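Section 3: Setting Up Your First Reading Log

Welcome to the fun part! By now you have Lirier installed and your account confirmed, so it's time to put some books in it. Set aside 30 minutes for this section, and keep a small pile of books within reach.

1. Open Lirier and choose New Log from the Start menu.
2. Type a name for the log. Anything up to 30 characters works, and you can change it later.
3. Choose a shelf style. Plain is the quickest to learn, but do try Stacked at some point - it's lovely once you have a few dozen titles in there.
4. Click Save. Your empty log opens.

Note: If you are moving over from Stiltbridge, stop here and go to Section 5. Importing into a log that already has entries will give you doubles.

Now add a book. Type the ISBN from the back cover into the search box and press Enter. Older books often have no ISBN at all, and that's fine - choose Add by Hand and fill in the title and author. Everything else can stay blank.

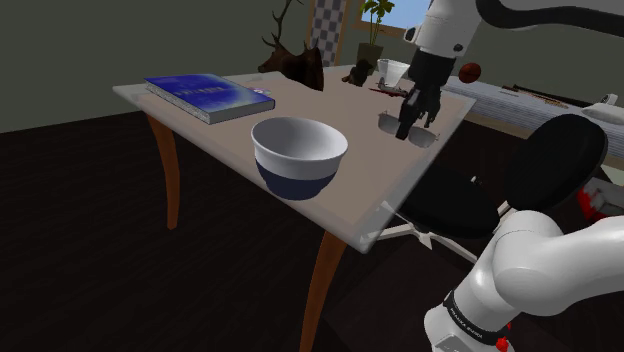
Once the first book is in, open its card and enter the page you're on. Lirier draws your progress bar right away, and it is so satisfying to watch it creep along! For a book you've already finished, tick Done and put in the date, or just the year if that's all you remember.

5. Click Add Note to save a thought or a favorite line. Notes are searchable, so write as many as you like.
6. To mark a book as lent out, choose Lend and enter the borrower's name.

Caution: Deleting a book also deletes its notes. There is no undo for this, so export the log first (File, then Export).

Caution: Don't close the window while the sync light is blinking.

Related topics
Moving your library from Stiltbridge
Sharing a log with a book club
Printing your year in books

Lirier User Guide, updated November 20, 2023. Copyright Pesard Software. Contact support | Back to top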